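Andwood Small Parts list
Subject: Re: [smallparts] Compartment boxes for rings and washers, how many sections?
In reply to: Compartment boxes for rings and washers, how many sections?

Catching up on the thread after a few days away. I'm leaving the whole question in so the answers make sense.

> Hello all,
>
> I have been given the job of sorting out the parts drawers at
> our repair bench. The last full count came to 3,665 loose
> pieces, most of them rings, washers, spacers and small screws.
> Right now they live in jars and paper envelopes, and the
> envelopes are splitting.
>
> I am looking at clear plastic boxes with a hinged lid. The
> Drirden catalog has them with 6, 18 and 32 sections. The
> Mancuso ones are cheaper but you can't see much through the lid.
> My first thought was to buy the 32-section size and be done
> with it, as it holds the most sizes per box.
>
> Questions:
>
> 1. Is there any reason to go with fewer, larger sections?
> 2. Do small rings creep under the dividers? Ours did in an old
> box and we ended up with mixed sizes.
> 3. What do you put under the box when you are working? Our
> bench top is brown and full of scratches and we lose black
> parts on it all the time.
> 4. Labels on the lid, on the front, or inside?
>
> Thanks for any help. I have to place the order in April.

I'll take these in order, with some extra at the end on how we fill the boxes.

1. Number of sections

We bought the 32-section kind first and ended up giving most of them away. They are fine for storage and poor for picking. The sections are narrow, the walls are close together, and getting one ring out from the bottom of a section with your fingertips takes longer than it should. With tweezers it's better, but then you have to find the tweezers.

For anything we reach into during a job we now use six sections, two rows of three. You get room to slide a part up the wall and pick it off the top edge. The 32s we kept are for things we open twice a year, mostly odd screws from machines we no longer see.

If your bench is shared I'd lean even harder toward six. People put parts back in the wrong place much less often when there are only six places to choose from.

You will need more boxes, obviously. We have 30 on the shelf and it isn't a problem as long as they are all the same outside size and stack. Don't mix makers. The Mancuso boxes are slightly deeper front to back than the Drirden ones and the stack leans.

2. Rings getting under the dividers

It depends on whether the dividers are molded in or slide out. Sliding dividers leave a gap at the bottom, and a thin ring will find it, especially if the box gets carried on its side. Molded ones don't have that trouble, but you can't change the layout. For rings and thin washers, buy molded. For screws it hardly matters.

If you already own the sliding kind, a thin bead of clear glue along the bottom edge works. Let it cure with the lid open, or the inside of the lid hazes over. I ruined two that way before I caught on.

There is also the gap between the top of the dividers and the lid. Before buying a full order, get one box, put a single ring of your smallest size in a corner section, close it, turn it over a few times and shake it. Then open it and look at where the ring is. If it has moved to another section, send the box back. Ask the supplier first whether they take returns on an opened box. Grullano did for us, less the shipping.

3. What to put under it

A plain white board. Ours sits straight on the wood tabletop and covers most of it. The open lid lies back on the board behind the tray, so leave enough depth for that when you pick a size. Black rings show up well against white and you stop losing them.
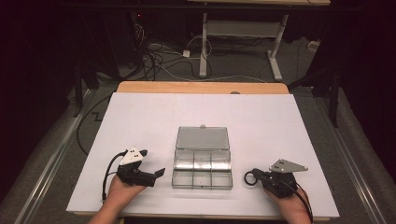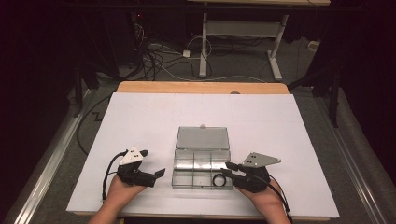
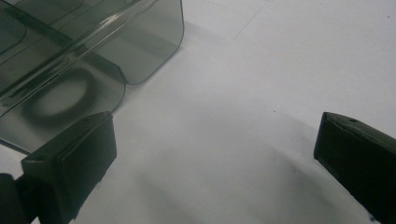 In the second picture the black ring is near the front right corner of the box. The last one is a close view through the plastic.

A few things about the board that I'd do differently. Get one with a dull surface if you can. With lights overhead, clear plastic throws bright streaks, and on some of the shinier boards you get a second set of reflections from underneath, and at a bad angle a streak across a divider looks a lot like a thin clear washer. Moving the box a few inches or turning it a little usually fixes it. A lamp from the side is better than a lamp from above if you have the choice.

A board with a raised edge would be nice too. Parts that roll will roll off a flat one. I have been meaning to stick a strip of thin molding along the front and haven't gotten to it.

For clear or white parts the white board is no help at all. We keep a sheet of dark blue card for those and lay it on top of the board when needed. Nylon washers are the main case.

Wipe the board down before each session. Grit gets into the bottom of the box, then into the rings, and then you are putting a gritty ring into somebody's valve.

4. Labels

On the front wall of the tray, low down. I would stay away from the lid. When the lid is open and lying back, a lid label is upside down and on the far side of the parts, so you are reading it the wrong way around at the exact moment you want it. It also blocks the view when the box is shut, and seeing in is why you paid for clear plastic.

What we do is put one label on the front of each box with the range, smallest to largest, and then a slip of paper under the box with the six sizes written out in the same layout as the sections. The slip is taped to the underside facing up, so you read each size through the floor of its own section. Once a section is full the slip is covered, but by then you can see what's in it.

Use pencil on the slips. The ink from one of our pens crept after a year or so and the sizes turned into smudges. Label tape is fine for the front but put it on clean dry plastic, and press the corners down.

Filling them

Since you have 3,665 pieces to get through, a few notes on that as well.

Measure before you sort. We sorted by eye the first time and had to redo a lot of it. Two rings that look the same lying in a tray can be quite different in thickness, and you only find out when one leaks.

Work with one box on the board at a time. When you have two open, parts go into the wrong one.

Start with the box empty and the lid all the way back. If the lid won't lie flat and wants to spring closed, work the hinge back and forth a few times before you load it. I have had a half-open lid come down and bounce the contents of two sections into each other. Boxes with a knob or catch at the middle of the front edge of the lid are easier to open cleanly than the snap kind, which pop and shake everything.

Put one sample in each section first, so you have the sizes laid out, and then fill. It gives you something to compare against and you catch a wrong size sooner.

Don't fill past two thirds. Above that the parts sit on top of the dividers and get dragged across when the lid closes.

Rubber parts should go in a drawer or cupboard afterward and not on a shelf by the window — clear plastic does nothing to keep light off them. Ours near the window got stiff while the same batch in the drawer stayed good. Throw in the purchase month on the slip so you know what is old.

On the order itself: Drirden sells these in packs of 5 and the price per box is a good deal lower that way. I would get one pack, set up the sizes you use most, work from them for a month, and then order the rest. April is not that far off but there should be time for it.

If anyone on the list has found a six-section box with molded dividers in a shallower depth I would like to hear about it. Ours are deeper than we need for washers and the stack is getting tall.

--
You are receiving this because you subscribe to the Andwood Small Parts list.
Replies go to the whole list. Please trim quotes where you can.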